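# Vilana hand gripper kit, four months in

I bought the Vilana kit in March because I wanted a gripper I could hold in my own fist before trusting one to an arm. The arm is still a pile of parts on a shelf. The gripper is finished, so by the standards of my projects we're ahead.

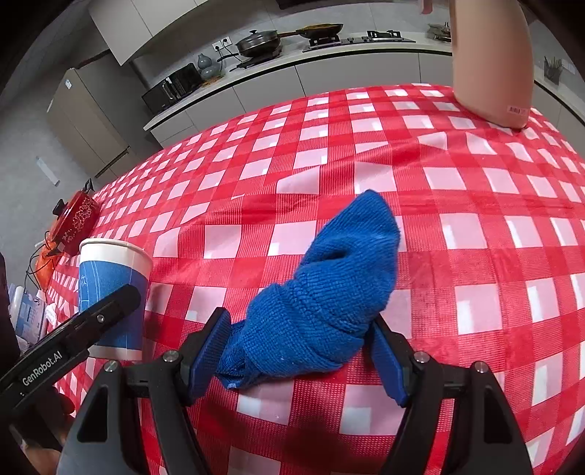 The box is mostly bars, pads and a bag of hardware labeled in a system known only to Vilana. The manual promises an evening. I took three, one of which went to finding out that the left and right linkages are different parts. They look the same until you try to close the jaws, and then one side arrives early, like my uncle at a buffet.

Cost was $318 with shipping. Dranby sells something similar for less, but you print the bars yourself, and I've seen what my printer does to anything longer than a spoon.

## What works

The pads are the best part. They have enough bite for cloth, and cloth is what I care about, the long-range plan being a machine that deals with laundry while I sit down. A knit picked up by one fold stays picked up. A paper cup survives if you're gentle, and teaches you something if you aren't.

The squeeze is light, too. I can do almost 20 minutes of grabbing and dropping at the kitchen table before my thumb files a complaint.

## What doesn't

The joint screws back out. Mine needed tightening every few days until Aiguo Duan, who has the next bench at the Wustwood shop, handed me a tube of threadlocker without looking up from his own work. One drop per screw and they've stayed put since. Vilana could have included a tube. They included 8 stickers.

Fine stuff is hit or miss. Coins, no. A flat bag, only if it has a crease you can get a pad under. A wrinkled tablecloth will also happily come along with whatever you meant to grab -- I've moved an entire breakfast this way.

The Qian adapter plate, sold separately, has its holes drilled a hair too tight. Ream them before assembly, not after, when you'll be doing it upside down and swearing.

## Score

4 out of 5. I'd buy it again, with threadlocker in the same order. If you already own a Dranby and a printer that behaves, keep your money. The arm goes together next, once I find the bag with its bearings in it.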